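4.2 Behälterfarben und Sortierverhalten in Gemeinschaftsküchen

Die Trennung von Haushaltsabfällen hängt nach den bisherigen Arbeiten stark davon ab, wie gut die Fraktionen am Ort der Entsorgung zu unterscheiden sind. Offen ist, welchen Anteil die Farbe des Behälters daran hat und welchen die Beschriftung. Der vorliegende Abschnitt berichtet die Ergebnisse der zweiten Erhebungswelle, die in Wohnanlagen der Genossenschaft Dosel durchgeführt wurde. Einbezogen waren 46 Gemeinschaftsküchen. In der Hälfte der Küchen wurden farbige Behälter ohne Text aufgestellt, in der anderen Hälfte einheitlich graue Behälter mit Textetikett.

Die Behälter beider Gruppen stammen aus der Serie Peline und unterscheiden sich weder im Volumen noch in der Öffnungsweite. Deckel wurden nicht verwendet, weil sich in der ersten Welle gezeigt hatte, dass geschlossene Behälter häufiger verwechselt werden. Grün war durchgehend der Bioabfallfraktion zugeordnet, auch dort, wo die kommunale Tonne eine andere Farbe trägt. Einen grünen offenen Kunststoffbehälter mit breitem, gerundetem Rand zeigt Abb. 3.

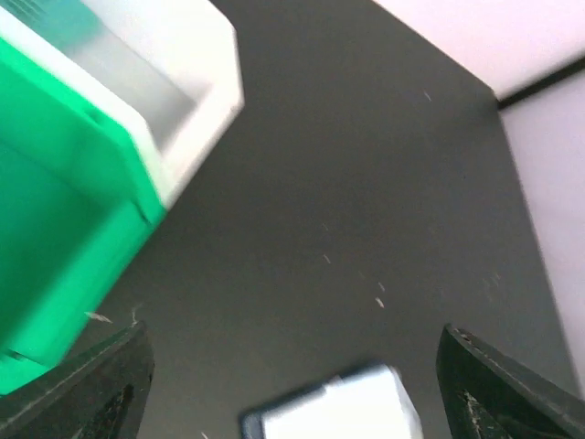
Abb. 3: Grüner Kunststoffbehälter, oben offen, an einer dunkelgrauen Tischfläche.

Die Farbe sehe man erst, wenn man schon davorstehe, wandte Heitmann im Rückmeldegespräch ein, und wer zu Hause eine braune Biotonne habe, werfe die Kartoffelschalen trotzdem falsch ein. In den Küchen mit Textetikett sei darüber nie gestritten worden. Ähnliche Einwände finden sich in den offenen Antworten des Fragebogens mehrfach, vor allem bei Personen, die kurz vor der Erhebung aus einer anderen Gemeinde zugezogen waren.

Ausgewertet wurden 933 Einzelproben, die jeweils am frühen Morgen vor der Leerung entnommen und von Hand nachsortiert wurden. Als Fehlwurf galt jedes Stück, das nach der örtlichen Satzung einer anderen Fraktion zuzuordnen war. Papierservietten wurden gesondert erfasst, da die Satzungen hier voneinander abweichen. In 353 Proben lag mindestens ein Fehlwurf vor. Der Unterschied zwischen den beiden Gruppen fiel kleiner aus als erwartet und war nur bei der Bioabfallfraktion über den gesamten Zeitraum stabil. Bei Verpackungen glichen sich die Werte ab Mai an.

Für die Kodierung wurde das Programm Govis eingesetzt. Insgesamt lagen rund 3.000 Einträge vor, darunter auch Leermeldungen, die vor der Auswertung entfernt wurden. Strittige Fälle wurden doppelt kodiert; bei fehlender Übereinstimmung blieb der Eintrag unberücksichtigt.

Einschränkend ist festzuhalten, dass die Küchen nicht zufällig auf die Gruppen verteilt werden konnten. Zwei Häuser mit bereits vorhandenen grauen Behältern wurden der Textgruppe zugeschlagen, um einen Austausch zu vermeiden. Außerdem ließ sich nicht erfassen, wie viele Personen eine Küche an einem bestimmten Tag tatsächlich nutzten. Die Kombination aus Farbe und Text war nicht Teil dieser Welle und wird in Abschnitt 4.3 behandelt.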